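4. Copie de projection — réception et chargement (salle Cowie)

1. Vérifier le titre sur l'étiquette du disque. Nindberg, version longue, 145 minutes. Pas la version festival.
2. Brancher le disque sur le serveur, port arrière. Attendre le voyant fixe.
3. Menu Ingest, choisir le dossier complet. Compter 84 minutes de copie, ne pas lancer de séance pendant.
4. Charger la clé KDM. Elle s'ouvre à 7 h, pas avant, inutile d'insister.

Attention : si le numéro de série affiché ne finit pas par 207, la clé sera refusée. Apeler Bevport tout de suite, ils en refont une dans la matinée.

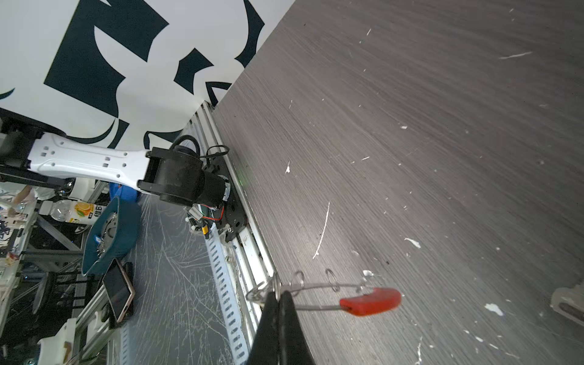
Maeve Ó Súilleabháin signale que chez elle la clé passait très bien mais que les sous-titres restaient muets, il fallait recharger la CPL en VF sous-titrée et pas la VO seule. Donc à contrôler aussi.

5. Tester la première bobine — son, format, sous-titres. Scope, pas flat.
6. Régler le fader à 5, bagarre du début très forte.
7. Éjecter le disque par le menu, jamais a chaud. Retour Forport dans sa valise, bon signé dedans.

Note : une panne en cours de film, reprendre à la bobine, pas au début.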